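Du côté de la perception, les sacs bleus nous résistent

Bon, je vous avais promis des nouvelles du module de segmentation, alors je m'y colle ! Avec Ilham Shawky, on a passé une bonne partie du mois de juin sur les plastiques translucides, et je ne vous cache pas que ça pique un peu. Le modèle d'avant voyait deux objets dès que le film se repliait, du coup le planificateur Virnus cherchait une prise au mauvais endroit.

On est donc repartis de 4000 images annotées à la main (merci Hicham Tawfik pour l'outil, les raccourcis clavier nous ont sauvé les poignets), dont 676 prises de près, côté poignet. C'est là que ça coince le plus : le sac bouche presque toute la vue et la profondeur devient n'importe quoi. Ilham a fini par donner plus de poids à la caméra de tête dans la fusion quand le film est trop près – trois lignes de code, deux semaines de discussion.

Prochaine étape, les tissus noirs, qui se confondent avec les doigts de la main. J'ai une piste avec la cinématique pour masquer les doigts avant la segmentation, je vous raconte ça dans le prochain numéro. Et si quelqu'un chez Estance a déjà essayé, écrivez-moi !
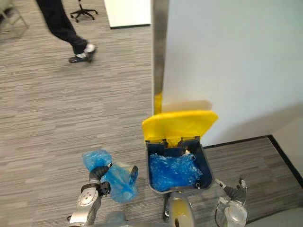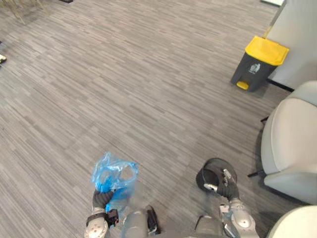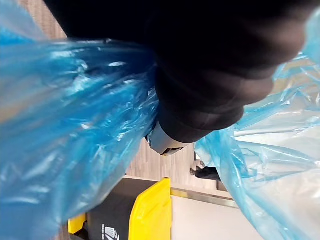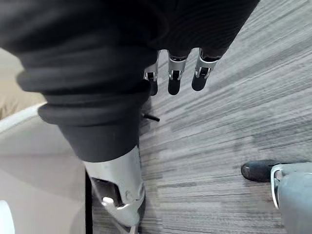 Le sac bleu vu de la tête (les deux premières) puis du poignet, et pour finir le tissu noir dans la main.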